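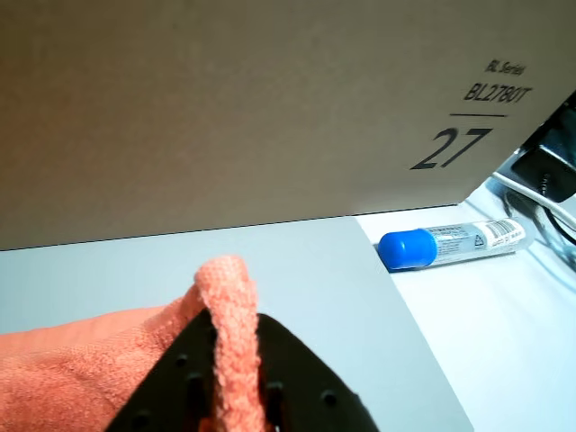

Kesik Word List
README, version 3

Welcome! Kesik is a free list of words that people use for small everyday things: the heel of a loaf, the fluff under a bed, the strip of grass between sidewalk and street. We collected them by asking people to write in, and they did, in far greater numbers than we had hoped for.

What you get

words.csv has 2139 rows, one per answer. The columns are:

id: a plain number, never reused
prompt: the thing we asked about
answer: what the person wrote, spelling untouched
region: as broad or as narrow as they chose to give it
learned_from: parent, school, work, friend, other, or blank
note: anything extra they wanted to tell us

prompts.csv has the 57 prompts in the order they were asked. Please read this one first! A few of the prompts changed wording between versions, and the old wording is kept in the last column.

Both files are UTF-8 with commas and double quotes. If your spreadsheet program mangles the accents, import the file instead of double-clicking it.

How it was made

Drita Stoyanova wrote the first prompts and Krum Kolev built the form. Answers came in through the form and on paper cards left at the Wakilwood library, and Lejla Stan typed up every one of the 287 cards (some of the handwriting was a real adventure). We took out names, street addresses and anything else that pointed to one person. We did not fix spelling, merge near twins or throw out rude words.

Known gaps

Older people are much better covered than teenagers. The bread prompt got so many answers that it swamps the rest, so don't average across prompts without weighting. Region is free text and messy: "up north" appears a lot and could mean almost anywhere. Rows from the paper cards have no learned_from value.

Changes

May 2024: added the note column, split "soda or pop" into two prompts, fixed broken quotes in the region column.

Using it

Do whatever you like with it, including selling things you make from it. Credit to "the Kesik word list" is welcome. We would love to see maps! Juwita Sumampouw is already drawing one for the sidewalk strip, and it has far more colors than any of us expected.

Corrections go in the issues tab, with the row id please. New words go through the form, which opens again in November.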